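核桃季来啦：这个月我们和壳较上了劲

大家好！先说最重要的：核桃到了！Halyna Levchenko 从 Pruncombe 的果园搬回来整整一大批带壳核桃，一共119斤，去年秋天收的，壳干透了，晃一晃能听见仁在里头响。上一期我只随口提了一句“也许会弄点核桃”，结果收到的来信比过去几期加起来都多，有人问品种，有人问怎么存，还有一位读者寄来了她外婆手写的琥珀核桃方子（方子我一字没改，放在后面了，谢谢您！）。所以这一期干脆就让核桃当主角。

先讲挑核桃。我以前挑核桃全凭眼缘，哪个圆挑哪个，Halyna 看了直摇头。她的办法是先掂分量，同样大小的两颗，沉的那颗仁多半更饱满；再看那道缝，缝要合得紧，颜色匀，缝口发黑、发霉或者张着嘴的就放到一边去。皱纹深浅倒不用太在意，皱得厉害的照样好吃，只是壳缝里容易藏土，刷的时候多花点工夫。刷子用旧牙刷就行，别泡水，干刷，刷完拿布一擦，壳面会泛出一层很好看的棕色，我刷着刷着就上瘾了，一个下午没干别的。

再讲分拣。桌上我铺了那块最花的格子布，就是紫红、橙、黄、绿全挤在一起的那块，每次拿出来都有人问在哪儿买的（Bustamante 的布头摊，五月份赶集时淘的，剩最后一块，讲了半天价）。铺布有两个好处，核桃滚起来没那么快，收摊时四个角一提，碎壳全兜走了。装核桃我喜欢用浅一点的纸盒，边矮，手伸进去不别扭，一眼能看到底。太深的盒子我试过，底下那层永远翻不着，翻到了也已经忘了哪些是挑过的。夹子也值得备几个，封袋子用，颜色越鲜艳越好，掉在哪儿都找得见。

分成三堆：好看的整颗留着送人，普通的自己敲着吃，有裂口的当天就处理掉。裂了口的核桃放不住，油一见空气就开始变味，那股哈喇味谁吃过谁知道，一颗就能毁掉一整锅粥。

说到敲，这真是各家有各家的绝活！来信里有用门缝夹的（请爱护门！），有用擀面杖的，有上锅蒸几分钟再丢进冷水的，还有一位住在 Zakent 的读者说他们家从来都是两颗核桃握在一只手里，对着缝一捏就开。我练了好几天，手心都红了，十颗里能捏开两颗，已经很骄傲了。窍门在于让一颗的尖对着另一颗的缝，劲儿要慢慢加上去，猛地一使劲反而打滑。要是您手劲小，还是用核桃夹子吧，夹的时候横着夹，压在缝的两侧，听见“咔”的一声就停手，转个方向再夹一下，整颗的仁出来的机会大得多。我现在整仁的成功率比刚开始高了不少，碎的也不浪费，全进了饼干。

琥珀核桃的方子，照抄如下：

核桃仁400克，白糖100克，水小半碗，熟芝麻一把，盐一小撮。

核桃仁先用开水烫一下，沥干，摊开晾到表面不沾手。锅里放糖和水，小火熬，不要急着搅，等大泡变成密密的小泡，颜色微微发黄，把核桃仁和盐一起倒进去，翻到每一颗都裹上糖浆。倒在抹了油的烤盘里，铺开，进烤箱，150度，烤十几分钟，中间翻一次面。出炉趁热撒芝麻，赶紧用筷子拨散，晚一步就粘成一整块了（粘成一块也别灰心，敲碎了当糖吃，我家就是这么吃掉第一锅的）。

外婆在方子最下面添了一行小字：“糖色宁浅勿深，出锅还要走一走。”我第一锅就是没听这句话，苦的。第二锅老老实实照做，端出来的时候满屋子都是香味，凉透了咬下去，脆得隔壁房间都听得见！

有读者问能不能少放糖。我试过减到一半，能做，就是裹得薄，亮不起来，口感更像烤核桃，配茶倒是很合适。不喜欢芝麻的可以换成一点点花椒粉，麻麻甜甜的，Halyna 吃了第一口皱眉，然后把碗端走了。

存放也顺便说说。带壳的装进透气的布袋，挂在阴凉处，别靠近灶台。剥好的仁一定要密封，冷藏，打算吃得慢的话直接冷冻，最多可以放上大半年，拿出来不用解冻，直接进烤箱回一下温就香了。我把日期写在胶带上贴着袋口，比记在本子上管用，本子总是找不着。

还有壳！别扔。碎壳铺在花盆表面，浇水的时候土不会溅出来，看着也整齐。我家窗台上那几盆薄荷已经全换上了核桃壳“毯子”，Waltis 的邻居们来串门，走的时候每人都兜了一袋回去。大块的半壳孩子们拿去做小船了，牙签当桅杆，一小团橡皮泥固定，洗脸盆里漂了一整支船队，翻了好几艘，笑声没停过。

下次聚会我们继续弄核桃，打算做核桃酱，磨的时候加一点烤过的燕麦，稠一些，抹面包不会往下流。想来的朋友直接回信告诉我就行，带个干净的玻璃罐，做好了装走。会敲核桃的更要来，我真心想看看门缝以外的绝活！您家里要是有核桃的老方子，甜的咸的都行，写在什么纸上都行，拍一张发给我，字迹潦草也没关系，我慢慢认。

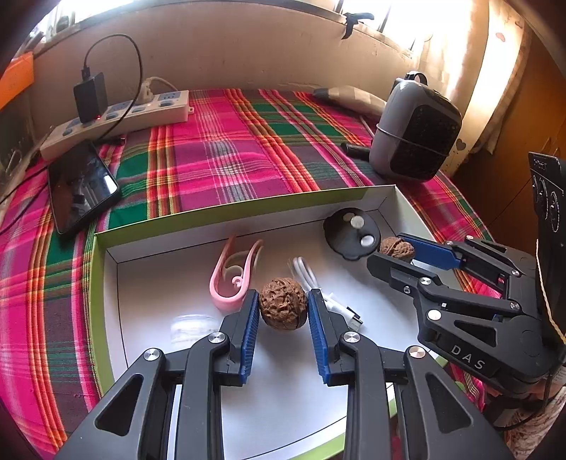
对了，剩下的带壳核桃还有不少，想要的读者也在回信里说一声，要整颗送人的还是自己敲着吃的，写清楚，我好提前分袋。袋子我来准备，封口的夹子用完记得还我，上回借出去的到现在只回来了一半。

近期内容
· 五月赶集记：Bustamante 的布头摊和半车旧碗
· 窗台薄荷越剪越旺，我的几个笨办法
· 读者来信：Zakent 人家的早餐桌
· Pruncombe 果园走一圈
· 玻璃罐怎么洗才没有怪味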